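4.3 Sharing the break room with the Losby unit

This section is for the team leader at the Skendell site and for all persons who use the break room. Read it before the first shift with the unit. The settings of the arm are explained in section 5.

Before the shift

1. Open the Nulledance panel and choose the room plan "Break room, 2 doors".
2. Check that the date of the last inspection is shown in green. If it is red, do not start the unit and call Goel Service.
3. Take cups, bags and papers away from the desk.
4. Keep a free passage between the desk and the refrigerator.
5. Press Start and go out of the working area. The unit waits 400 seconds before it makes the first movement.

CAUTION: The cables on the back of the unit hang low. Do not step over them and do not pull them.
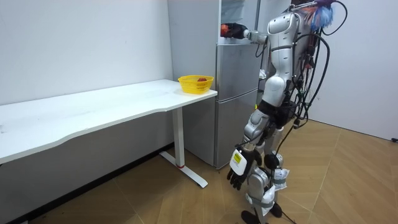

While the unit works at the refrigerator, stay on the other side of the desk. Fruit in the basket can remain on the desk.

The evening shift wrote in the test period that the unit is good help, but they lost the ten minutes when they did the refrigerator together and talked, and they asked if these minutes can stay in the plan. They can. The time which was used for kitchen duty is now booked as "common time" and the team decides how to use it. The team leader must not fill it with other tasks.

What changes in your duties

6. Kitchen duty is no more on the Friday list. One person per shift is now room contact and keeps the key for the panel.
7. The room contact writes each stop in the log, with the code. Code 223 means that a person came into the working area. It is not a fault and it is not reported under a name.
8. Own food must have a label. The unit does not move food without label, it leaves this for the room contact.

NOTE: The log has place for 1,631 entries. After this the oldest entries are deleted. Save the log every September, or earlier if the panel asks for it.

To stop the unit at any time, press the red field on the panel. Every person in the room may do this, also visitors. For a new start, repeat steps 2 to 5.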